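Grotside Breakfast Words

A small written collection of how people in and near Cultthorpe talk about breakfast
Data card and README, last revised 16 May 2026

Hello, and thank you for opening the file that most people skip. Grotside Breakfast Words is a collection of 1495 short written entries in which people tell us, in their own words, what they eat in the morning and what they call it. It began as a spreadsheet that Kylie Harawira kept for her own amusement after a long argument over whether the end slice of a loaf is the heel, the nub or the knocker. It has grown a good deal since then, and Imtiaz Amarasinghe has given it proper column names, for which we are all grateful.

What's in the folder

entries.csv – the main table, one row per entry
words.csv – 418 separate words and phrases pulled out of the entries by hand
places.csv – the neighborhoods people named, spelled one way only
notes.txt – Kylie's running notes, left in more or less as she wrote them

If you only want one file, take entries.csv. The word list is more fun to read, but it makes much less sense without the sentences the words came out of, and a few of them (looking at you, "soft johnny") mean quite different things on either side of the river.

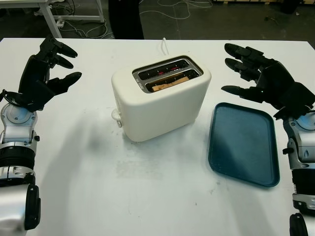

Toast, the largest topic in the collection.

Columns in entries.csv

entry_id: a plain number. The numbers run up to 2000 and there are gaps, so please don't use the highest one as a count. Entries that were withdrawn or turned out to be duplicates lost their rows, and we never reused a number.
text: what the person wrote, with their spelling and punctuation left alone.
topic: toast, eggs, porridge, drinks, leftovers or other. One topic per entry, even when somebody wrote lovingly about all of them.
place: the neighborhood the person gave. It can be blank.
age_band: under 30, 30 to 59, or 60 and up. It can be blank too, and often is.
checked: yes if both of us read the row, no if only one of us did.

How the entries came in

We put out paper cards at the library in Cultthorpe and at Treloar, the bakery on the corner of the market square, and we had a web form for anyone who'd sooner type. The card asked two questions: what did you have this morning, and is there a word for it in your family that other people don't use? The second question did nearly all the work. People who gave us three words for the first one would fill the back of the card for the second, and sometimes ask for another card.

Handwriting was typed up by Kylie. Where she couldn't read a word she put [unclear] and moved on, and we'd ask you to leave those as they are instead of guessing.

We opened the form again in January to get more porridge, and we got it. You will notice the cold-weather tilt if you sort by topic, so be careful about saying anything on how breakfast changes through the year. The collection can't tell you that. 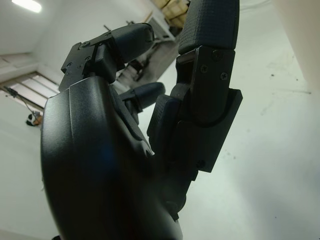 The topic labels were the part we argued over most. Our first try had a separate label for bread, and it fell apart within a day – is a fried slice bread, or toast, or does it belong with the eggs it came with? In the end we folded all of it into toast, so "toast" in this table covers anything made from a sliced loaf, including a cold sandwich eaten over the sink. If you are counting words for browned bread in particular, please filter on the text itself.

Please also know that the people who wrote to us like breakfast. Those who skip it mostly walked past the cards, and they are thin on the ground here.

Names and privacy

We took out surnames, street addresses and phone numbers. First names stay when they're part of a dish ("a Doreen" is an egg in a cup with butter, and there is no other way to write it down). If you find something about yourself that you'd like gone, tell us the entry number and it will come out of the next version.

Using it

You're welcome to use the collection for teaching, research or writing, and to share your changed copies, as long as you credit Grotside Breakfast Words and say what you changed. Please don't use it to guess where a particular person comes from. It is too small for that and too lopsided, with far more from Cultthorpe than from the villages.

Known problems

Version 2 of the table has a few curly apostrophes that turn into odd symbols in older spreadsheet programs. Opening the file as UTF-8 sorts it out. Some entries from the web form are missing their line breaks, and the place called Tarnano appears twice in places.csv, once with a trailing space. Imtiaz knows about that one and will fix it when he next rebuilds the file.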